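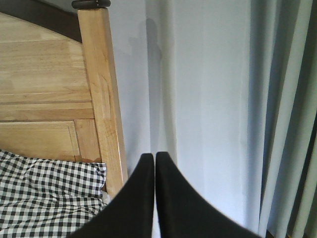

Cable clearance and grip force for a mobile arm in a furnished room

Posted by Tikach, Monday

We are writing the house rules for an arm that does tidying tasks in a furnished bedroom. Typical jobs are straightening bedding and moving a wastebasket from beside a desk. Two points are open. First, is there an accepted minimum distance between the arm's own cable bundle and loose cords on the floor? Second, should thin plastic rims have their own force limit? Our draft says 20 N for everything.

Osman
3 answers posted

I don't know of a published distance that fits a home setting. We treat it as a routing rule:

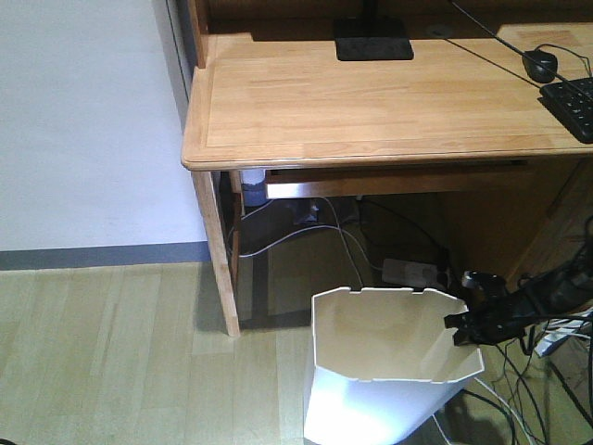
Page 1 of 2

With a rim grasp like this one, the bundle hangs from the arm toward the floor, and there are cords on the floor on that same side. A lift can drag one across the other. Tie the bundle along the arm at each joint, leave slack only where the joint needs it, and move floor cords out of the sweep area before power-on. Write the sweep area down as a radius from the base. Ours is 90 cm.

On force, one limit for all objects is poor practice. Set it per object class and record who changed it. Start low on thin rims and raise it until the bin stops slipping at full load.

Cultwood

Agree on the cords. We just unplug everything.

Trastance

Check your stop function before arguing about grip force. If an emergency stop opens the fingers, whatever is held will drop. Ours holds position on stop – release is a separate, manual step. Also put a speed cap in the rules for work near a bed or curtain, as fabric catches easily. We run at 70 percent in open space and much lower there.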